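Chapter 7
Sorting, Matching, and Arranging with Cube Sets

7.1 Purpose of the Chapter

Chapters 5 and 6 dealt with objects that differ in many ways at once: keys, buttons, leaves, spoons. A learner who sorts such objects must first decide which difference matters. This chapter narrows the problem. The objects are all cubes, and within a set the teacher controls how they differ. When color is the only difference that is allowed to count, the teacher can see whether the learner is using color, and can then change one condition at a time.

The material is intended for teachers and aides working with learners aged three to six, and for students preparing for the practical examination. Sections 7.2 through 7.4 cover the cubes and the work surface. Sections 7.5 through 7.8 cover sorting tasks in order of difficulty. The recording sheets are at the end of the chapter.

By the end of the chapter the reader should be able to prepare a work surface for a sorting task, select a starting arrangement suited to the learner, distinguish an error of color from an error of position, and complete Form A without prompting.

7.2 Terms

The following terms are used in a fixed sense from this point on.

Set. All the cubes in use during one task, including any held in reserve.

Field. The part of the work surface on which cubes may be placed. The field does not include the edges of the table or any ledge, sill, or shelf next to it.

Starting arrangement. The position of every cube in the field before the learner is asked to do anything.

Scattered arrangement. A starting arrangement in which the cubes do not touch, do not form a line, and are not grouped by color.

Paired set. A set made up of two cubes in each of two colors. It is the smallest set with which sorting by color can be shown, as a single cube of either color would leave the learner with nothing to match it to.

Turn. The angle at which a cube sits relative to the near edge of the table. A cube with one face parallel to the edge is square. Any other cube is turned.

Readers who have used the Dakthorpe materials will notice that "field" replaces the older word "mat." The change was made by Tharindu Uddin in the second edition, after it became clear that many rooms used a bare table.

7.3 The Work Surface

A plain, light surface is preferred. White is suitable for nearly all cube colors in common use. Patterned cloths, wood with a strong grain, and trays with printed outlines should be avoided in the first tasks. Light scuffs and small marks on a tabletop do not interfere with sorting and need not be removed. Crumbs and loose paper should be.

The surface should be lit from above or from one side. Some shadow at the base of each cube is useful, as it helps the learner judge where the cube meets the table. Strong glare on the top faces is a more serious problem. A learner who looks at a cube from above sees mainly the top face, and under a bright lamp that face can look much lighter than the sides. A red cube may show a salmon top and coral sides. A green cube may show a bright top and sides that are nearly black. Learners who have just begun to name colors will sometimes treat these as separate colors, and the error should be recorded as one of lighting, code L on Form A.

If the table stands against a wall or ledge, leave a clear margin at the back. Polished stone or tile will pick up the color of a nearby cube, and some learners will reach for the reflection.

7.4 The Cubes

Cubes may be wood, foam, or hard plastic. For the tasks in this chapter all cubes in a set must be the same size and made of the same material. Sets mixed from different makers are a frequent source of trouble. In the trial at the Sasenmont center, Sunil Amarasinghe recorded 259 sorting attempts by learners using mixed sets. In 71 of them the learner grouped the cubes by feel or by size, although the instruction had been to group by color. The attempts were otherwise correct and would have been scored as such had the instruction been left open.

A surface with a fine, slightly rough texture is easier to grip than a glossy one. It also scatters the light, so that the faces show fewer bright spots. Cubes with letters, dots, or pictures on their faces are reserved for Chapter 9.

Red and green are the usual first colors. They are not suitable for every learner. Where red-green color deficiency is known or suspected, use blue and yellow, and note the substitution on the form. Failure on a red and green task should never be taken by itself as a failure to sort.

A paired set in a scattered arrangement is the starting point for the first task. The cubes are placed at unequal distances from the learner, and at least one is turned so that a corner points forward. Unequal distance matters in this task. A near cube looks larger than a far one, and the learner must set that apparent difference aside in order to match by color. 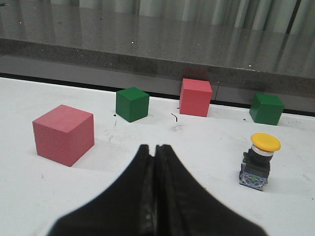
7.5 Task 1: Bringing Like Colors Together

Set: paired, red and green.
Arrangement: scattered.
Time allowed: 100 seconds.

Procedure

1. Place the cubes before the learner is seated. Do not adjust them afterward.

2. Touch one red cube and say, "Find another one this color." Do not name the color.

3. Wait. If the learner picks up a cube, allow it to be put down anywhere in the field.

4. Repeat with a green cube, using the same words.

5. Record the order in which the cubes were touched, then the final position of each one.

The task is complete when both pairs have been brought together, whether or not the cubes in a pair touch. Neatness is not scored. A learner who stacks one cube on the other has completed the pair.

Two kinds of error are separated on the form. An error of color (code C) is a pair made up of one red and one green cube. An error of position (code P) is a correct choice that is then set down outside the field. Code P is common with learners who have previously been taught to tidy blocks into a box, and it disappears with practice in most cases. Code C that persists over three sessions calls for the matching exercises in Section 6.4 before Task 1 is tried again.

Copyright Somard Educational Press. All rights reserved. Contact the publisher for permission to copy forms. Back to top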